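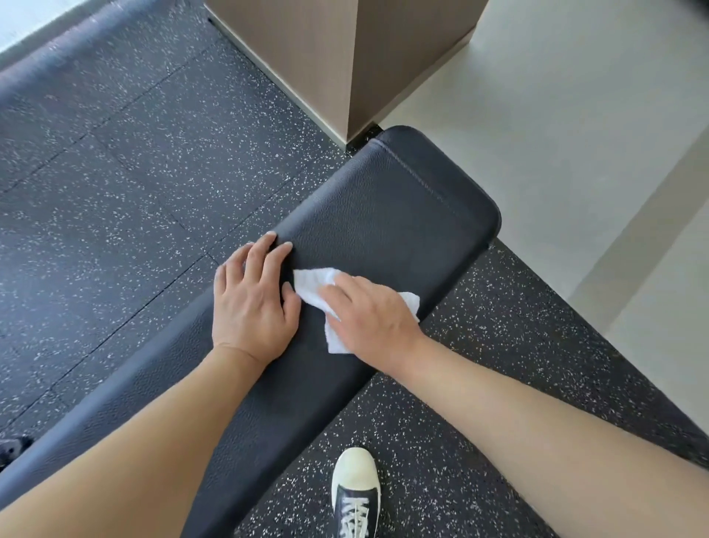 Gremora answered this morning that in their opinion we are looking at the wrong part. The vinyl does not fail first, they write, the thread fails first, and if we test only flat pieces we will never see it. I copied this into the notebook so that we remember it when we plan the next round.

November, 9:40

I think they have a point, but only half. Our flat samples did show something. The Hikholm vinyl went through 3,000 strokes with the neutral cleaner and I can feel no difference with my finger between the rubbed strip and the edge. With the alcohol cleaner the same vinyl became a little stiff and the color went onto the cloth. It started early, I noted the first blue mark at 500. The Osagie vinyl gave no color at all, but it has a deep grain and the dirt stays in the bottom of it, so you rub longer and harder. I don't know yet how to put this in the table. There is no column for "annoying to clean".

Now the seams. I sewed two joined pieces yesterday, one with a plain seam and one with topstitching, same thread, same needle, stitch length 4 mm. The topstitched one stopped at 1,629 strokes, when a stitch broke on the side where the cloth arrives first. The plain seam is still running. I don't want to conclude from one piece. It can be also that my needle was too big: the holes in the topstitched piece look wide, and at the corner I sewed twice in the same hole (my mistake, I marked it with chalk).

Things I changed in the setup, for whoever uses it after me:
- the felt pad under the cloth is new, the old one was hard on one side
- cloth is changed every 500 strokes, before it was "when dirty"
- cleaner goes on the cloth and never directly on the sample, otherwise it runs into the seam holes and reaches the foam
- weight is the same as before, please leave it

14:15

Opened the old seat cushion from the Drumimside order to compare. The foam below the seam is yellow and crumbles, in a line as wide as my thumb, and everywhere else it is good. So liquid goes through the holes, this I believe now. The customer cleaned it every day with a spray, according to the order sheet. It would be interesting to have a strip of closed-cell foam below the seam only, but then the edge will feel hard when one sits on it. Maybe 2 mm is thin enough. I asked for a price.

Plain seam is still running, no broken stitch. A bit of grey fluff on the cloth, from the felt I suppose.

To do: smaller needle, new topstitched piece, and this time also a piece with the seam turned across the stroke. The polyester thread is nearly finished - order before the end of the month, the black one and not the navy, it is the same price and we use it for everything.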